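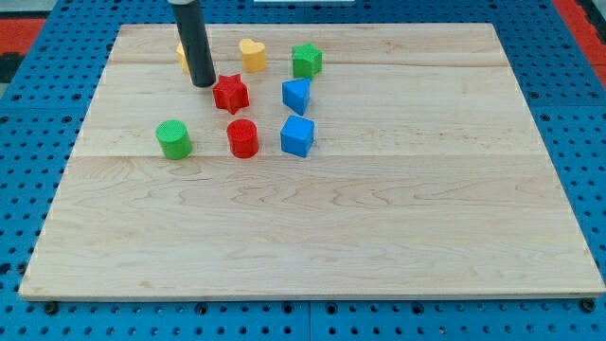 Puspita Hartono asks why the 13 mana limit feels so much harder after the Zukesska update, when most cards kept the same cost.

My answer in a few posts. The cost is the same, but Grevemlow lost one speed, and in small battles he was the card who always hit first.

I played 60 ranked matches this season with my old team. In low mana I lost more than half. In high mana I almost did not feel the change.

So now I put Ninh in first position and keep the healer for long battles only. It is slower – but she survives the first round, and this gives time for the poison to work.

Please don't rent Gristness yet. The price went to 1000 credits on Sunday and I think it will fall when the season ends. Last March it was 100.

Châu Tăng wrote me that a magic team beats this setup easily. Yes, it does. I met three of them yesterday and lost all three.

Tomorrow I try it with the fire summoner. If you have a cheap tank for this, write me the name and the level.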